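Small towns should charge the day visitor

Every summer the same discussion comes back in Rurberg. The coaches arrive before noon, the people walk once to the water and once to the ice cream window, and by five o'clock they are gone. The shops are happy for some hours. The families who live along the main street are less happy, and I am one of them.

My opinion is simple. A visitor who sleeps here already pays a small tax with the room. A visitor who comes only for the day pays nothing, although he uses the same paths, the same toilets and the same bins. I would ask 2 euros from each of them, collected together with the parking or the coach ticket. It is less than the price of a coffee.

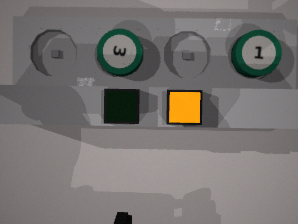 Natsumi Katayama wrote to me from Miyazaki that I am too optimistic. In her view a fee so low will not keep anybody at home, and a town which begins to take it will soon want more. She would prefer a limit on coaches, 30 in one day, and no fee at all.

I have thought about her letter for a long time. She is right that the money will not make the street quieter. But I never wanted to send people away. On a busy day we receive 2000 guests, and somebody must clean after them in the evening. At present this is paid by the residents, also by those who do not earn one cent from tourism.

A limit can come later, if it is needed. The council could try the fee from now until November and publish what was collected and where it was spent. I would begin with the toilets by the lake.

Markos Makris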